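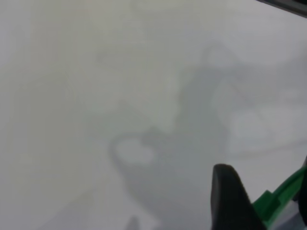
Dewanti Teoh
Wed 11 December

1/ Every December somebody decides I need to be converted to the zipper bag system. You know the one. All your loose bits go in clear zip bags, the bags go upright in a tub, and your life is fixed by New Year. I've had a go. I have notes.

2/ For the record I'm not against bags. I've used them for screws, beans, half an onion, a passport. I'm against the claim, which I read again this morning in the Merndale newsletter, that a bag is "a drawer you can fold". A drawer stands up by itself. That's most of what I want from a drawer.

3/ The system says start on a bare pale benchtop so you can "see your categories". Fine. I cleared mine. What I saw was every crumb I own and a tea ring from about the time we moved in.

4/ Then you sort. Then you bag. The bagging is where I fell out with it, because one hand has to hold the bag open while the other hand puts things in, and a thin bag has no interest in being open. Cuff the top back over itself, they say. The cuff unrolls. I've tried the thing where you stand it in a mug. Works for rice. Doesn't work for cables.

5/ Pick a bag up by one corner and you learn everything you need to know about it as a container.

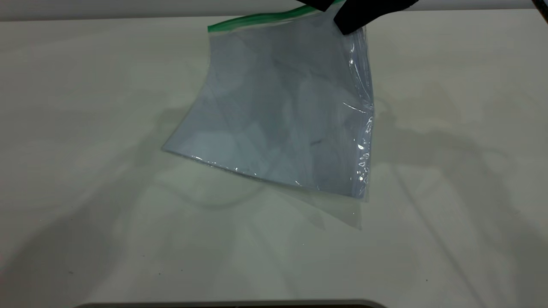

6/ It sags and twists and whatever you had in there heads for the lowest point. If the zip's not pressed all the way along, that can be the floor. Ask me about the cloves.

7/ Now the coloured zip, which the Kurian people are very keen on. The theory is you can see the closure so you know it's closed. You can see where the closure IS. Whether it's done up, you still have to run your thumb along it like everybody has since the seventies. A bright green line is a bright green line open or shut.

8/ (I'll give them this much, it's easier to find the top of the bag in a dark cupboard. My mum's eyes aren't great and she likes the green ones. Noted, moving on.)

9/ "But they're clear, you can see what's inside." Can you though? Two layers of film, a few creases, a downlight straight overhead, and half of it is glare. I've stood in my own pantry in the arvo squinting at what could've been cornflour or icing sugar. Wrote on it with a texta in the end. If I'm labelling it anyway I could've used the jar.

10/ Someone will bring up reuse so let's do reuse. I wash them. They go over the tap, over the whisk, over a wooden spoon stuck in the dish rack, and they look like a jellyfish colony for two days. The inside corners take forever. Then the zip gets a kink in it and you've got a bag that shuts everywhere except one spot.

11/ My tally from May, when I did the whole flat: 31 bags filled. By spring I'd gone back to tins and jars for 21 of them. The ones that survived are craft stuff, spare buttons, the tent pegs, and the paperwork for the dishwasher. Flat things and things I never touch, basically.

12/ So if you're about to buy the big Comach tub and a jumbo box of bags to go in it, maybe do one shelf first. Leave it a month. See if the bags are still standing up or if they've all slid into a heap at the back like mine did.

13/ To the three people already typing "you need the thicker ones": I have the thicker ones. They sag slower.

14/ Yes I'm keeping the tub. It's a good tub. It's got the Christmas lights in it, no bags.

1,363 likes

We use cookies to remember your preferences and measure visits. Accept all | Manage settings

Recent posts by this author
Do drawer dividers divide anything?
The Dritinetti label maker, six weeks on
Jars: a grudging defence
I decanted the cereal and I regret it

Contact | Privacy | Back to top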